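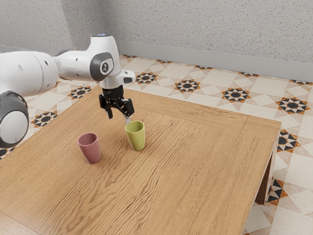

Home Kitchen Table Garden Workshop About

How to Oil a Wooden Table (and Get Rid of the Water Rings First)

By Morena Monti
February
5 min read

My table came out of a closing-down sale at a café in Weltcombe, and it had lived a hard life. Rings everywhere, a sticky patch near one corner, and a top so thirsty that a drop of water disappeared into it while I watched. I've oiled it every winter since then and it looks better than it did when I dragged it home.

I'm talking about oiled or bare wood. If your table has varnish or lacquer on it, oil will sit on top and go gummy, so do a quick test first. Put a drop of water somewhere out of sight and leave it for ten minutes. If it soaks in and leaves a dark spot, carry on. If it's still sitting there in a neat little bead, you've probably got a finish on there and that's a whole different weekend.

What you'll need

Hardwax oil or plain tung oil (I use tung, it smells nicer)
Sandpaper, 120 and 180 grit
A sanding block
Lint-free rags, more than you think
A vacuum with a brush head
Gloves

Clean it

Warm water with a tiny squirt of dish soap, on a cloth you've wrung out really well. You want damp, never dripping. Wipe the whole top, then go over it again with plain water and dry it off with a towel. Now leave it overnight. I once started sanding after lunch because I was impatient, and the paper clogged up in two minutes flat!

Deal with the rings

White rings are moisture trapped near the surface, and a light sanding usually takes them right out. Black ones go deeper (that's often metal reacting with the wood) and you may need oxalic acid wood bleach. Follow the packet on that stuff, wear the gloves and goggles, and treat the whole top so you don't end up with one pale circle in the middle.

Sand it

Start with the 120 and go with the grain, long strokes, end to end. Don't lean on one bad spot or you'll make a dip, and you'll feel that dip under your elbow at every breakfast for years. When the color looks even, switch to the 180 and do it all again. Vacuum, wipe with a barely damp rag, let it dry.

The edges need a lighter hand. Two or three passes and stop.

Oil it

Pour a puddle the size of a pancake in the middle and spread it out with a rag. It'll look like far too little and then suddenly it's everywhere. Let it soak for 20 minutes, add more to any patches that have gone dull, wait a bit longer, and then wipe off every bit that's still wet. That last wipe is the part people skimp on, and it's how you get a tacky table.

Give it a full day, then do a second coat. Mine got 5 coats the first year, but it was very dry. Two is plenty for a yearly touch-up.

PLEASE don't ball up the oily rags and toss them in the trash. They can heat up and catch fire all by themselves. I lay mine out flat on the concrete outside until they're stiff.

After that, keep hot pans and wet glasses off it for a couple of weeks while the oil cures. Coasters, a cloth, whatever you have. I use old magazines and they do the job fine.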